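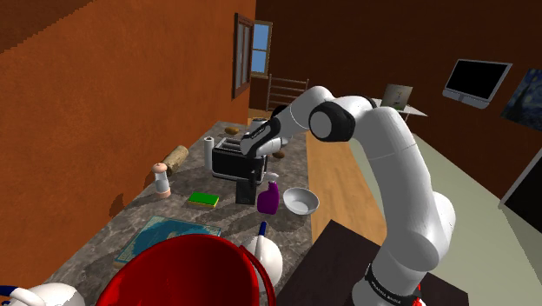

Attached by Spyros Kelmendi: practice kitchen in Zorari, arm over the toaster

Ticket 2499
Product: Zorari simulator, Mowat job queue
Site: Pullano, Kolum building, staff kitchens
Status: Solved, kept open for comments
Opened by: Spyros Kelmendi
Handled by: Ruaridh Buchanan

Subject: Bowl job stops in the practice kitchen and reports two bowls

Spyros Kelmendi, 8:40 a.m.

Good morning, and thank you in advance to whoever picks this up. I'm the kitchen services lead at the Kolum building, so please bear with me if I use the wrong word for something. I know dishwashers and delivery times very well and simulators only since the summer.

What we're doing is rehearsing the counter-clearing jobs in Zorari before anyone lets the arm do them in the kitchen upstairs. We load a cluttered counter, choose a job in Mowat, and let the simulated arm have a go. The toaster jobs go fine. The sponge job goes fine. The bowl job gets most of the way there and then stops above the counter with this:

TARGET AMBIGUOUS: bowl (2 candidates). Waiting for operator.

There is one bowl. I've looked at the object list and I've looked at the counter, and it's the same white bowl I would expect to see. If I press Continue, the arm moves a little, stops, and says it again. If I press Skip, the job is marked as done by hand, which then shows up in my morning report as work for my team. That last part is what's causing me grief, to be truthful with you. My people read that report. When it says eighteen items were handed back to staff, they think they're about to be asked to do eighteen more things than yesterday, and I spend the first part of the shift calming everybody down over a pretend bowl.

Things I've tried so far:

Restarted Zorari. No change.
Restarted the computer. No change.
Reloaded the kitchen from the saved layout. It ran further the first time and then stopped the same way.
Took the spray bottle out of the layout, in case it was getting in the way. No change.
Deleted the bowl and added it again. No change, and I had some trouble getting it back where it belonged.

I'd be grateful for any ideas. I'm here until 3 p.m. and I'm happy to run whatever you like.

Ruaridh Buchanan, 9:15 a.m.

Hello Spyros, and good morning from the support desk. Thanks for such a clear write-up, and for listing what you tried (you would be surprised how much time that saves us both). I've taken the ticket and I'll stay with it until it's sorted.

You haven't used a single wrong word, by the way. The message comes from the step where the arm looks for its target one last time before it lowers. It has already found the bowl from farther off, so I suspect the trouble is with the close-up view only. Could you do three small things for me?

Run the bowl job again and leave it alone when it stops. Don't press Continue or Skip.
Open the View menu, choose Gripper, and save that view to the ticket.
In Mowat, open the job, click Details, and copy me the line that begins with "recheck".

On the report: I'm sorry it's been causing worry. Skipped practice jobs shouldn't be landing in a report your staff read, and I'd like to fix that as well while we're here. Does the report come to you from Mowat directly, or does somebody put it together?

Spyros Kelmendi, 9:50 a.m.

Done, and I kept my hands off the buttons. The recheck line says:

recheck: on, source gripper, minimum match 50

The report comes straight out of Mowat to a screen by the lockers. We put it there in October, when the first jobs were being planned, and I still think it was the right idea. I wanted people to see what was going to the arm and what was staying with them, and not have to hear it secondhand in the elevator. Some of them have been clearing those counters for years. They know which departments leave teabags in the sink and who'll thank you for finding a lost mug, and I didn't want them to feel it was all being settled over their heads. So the screen stays, if there's any way for it to stay. It just needs to tell the truth.

Here's the view you asked for.
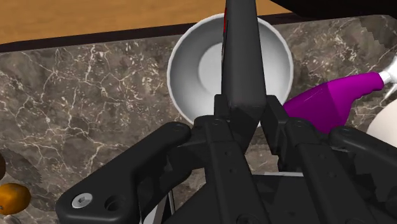
I saved it while the warning was still up and the job was waiting. One of my colleagues on the early shift leaned over and asked whether it might be confused by its own finger, and I said I would pass that along. She's been right about the dishwasher every time it has broken down, so I've learned to pass things along.

Ruaridh Buchanan, 10:30 a.m.

Please tell your colleague she's got it, and that there's a chair for her at the support desk if she ever wants one!

The tall finger comes up the middle of that view and lies straight across the bowl. There's some bowl to the left of it and some to the right, and with the match set at 50 the software is willing to accept each side as a bowl in its own right. Two candidates, one warning. Removing the bottle couldn't help, and neither could deleting the bowl and putting it back. You weren't doing anything wrong.

There's a setting meant for this, called Hide Own Parts. It tells the recheck to treat the gripper as a gap in the view and to join up whatever carries on behind it. It ought to be on by default for your arm. My guess is that your layout was saved in an older version and brought the old setting along with it, and that would fit with the reload not fixing anything.

Please try this, in this order:

1. Close the bowl job in Mowat with Cancel. Leave Skip alone for now.
2. In Zorari, open Kitchen Settings, then Recheck.
3. Turn on Hide Own Parts.
4. Leave minimum match at 50. It's tempting to raise it, but then you may lose bowls that are partly behind something else.
5. Save the layout under a new name.
6. Run the bowl job again from the start.

For the screen by the lockers, go to Mowat, then Reports, and look for a box marked Include Practice Jobs. Untick it. Anything run in the simulator will then stay on a separate page that only you and the other leads see. Anything on the real counters will still show.

Spyros Kelmendi, 11:25 a.m.

Well, that's a happy kitchen! I followed the steps and the bowl job went through. I ran it again from the start, not quite believing it, and it went through again. The warning hasn't come back. I passed on your message about the chair and it went down very well, although I'd ask you kindly not to make the offer a serious one.

The report box was ticked, just as you said. It's off now, and the screen by the lockers is showing today's real jobs with the correct names next to them.

May I ask one more thing while I have you? It isn't a fault. When the arm stops and waits for an operator, it currently waits for me, and I'm often down at the loading door or in a meeting. Several people on the team would be perfectly able to look at a view like that and say yes, that's one bowl, carry on. Two of them have asked. I would much sooner they had the button than have them standing next to a machine waiting for me to come up the stairs. We've been talking a good deal about what the job becomes when the arm does the clearing, and so far the answer people like best is that they get a say over it. Can Mowat do that, or does it need a lead's login?

Ruaridh Buchanan, 12:10 p.m.

Delighted to hear it, and of course you may ask.

Yes, Mowat can do that. Under People, give each person the role called Floor Operator. They'll be able to answer a waiting job with Continue, Cancel or Skip, and to add a note. They can't change layouts or recheck settings. Two suggestions from other sites, take them or leave them. Let people practice answering warnings in Zorari first, with the practice page open beside them. And please encourage the notes. "Confused by its own finger" would've told me the whole story at 8:40.

One caution about Skip. On a real counter it does hand the item back to a person, and it should show on the screen when it does. You may want to agree as a team who picks up skipped items, so they don't quietly become the early shift's problem.

I've also reported the old setting being carried over with saved layouts. Until there's a fix, check Hide Own Parts on any layout you made before your last update. I'm marking this solved, but I'll leave it open for comments.

Spyros Kelmendi, 2:35 p.m.

Thank you, Ruaridh. I went through the other saved layouts after lunch and found the setting off in the breakfast counter one as well, so I've turned it on and saved that under a new name too. The Floor Operator role is set up for both of the people who asked, and they're going to start in the practice kitchen with the bowl job. We've put who picks up skipped items on the list for the next team talk. I expect there'll be opinions, and I'll add a comment here if any of them involve Mowat.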